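New Pads, Steadier Grip for the Drimero Hand Tool

Mar 24, 2021

The Drimero crew at Malley has its laundry gripper back in service, and the difference is a joy to watch! Ruxandra Matei stripped the hand-held unit down last week after the fingers started letting go of thin cotton halfway through a pull. The old facing had gone shiny at the tips, and one linkage pin had worked itself a hair out of line.

The fix took two evenings. Matei reseated the pins, cleaned the finger faces down to bare material and glued on fresh blue pads, then left everything clamped overnight. After that came the slow part – closing the fingers on a strip of bedsheet, checking that both faces met flat, and adjusting the stop by half a turn until they did. She ran 216 closes on the bench before she let it anywhere near a real shirt.

"I was grinning like a kid," said Ingegerd Sjögren, who keeps the log for the tool and has 562 pulls written down from the old pads. "You squeeze and the cloth just comes with you."

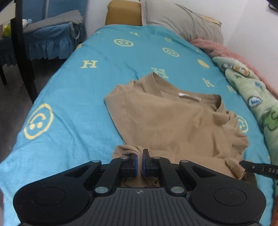
The refitted gripper with its blue-faced fingers closed on the hem of a tan T-shirt.

Matei plans to check the pins every 5 days for now and keep 2 spare sets of pads in the drawer. Socks are next on the list, then a full strip-down in July – and she's already looking forward to it.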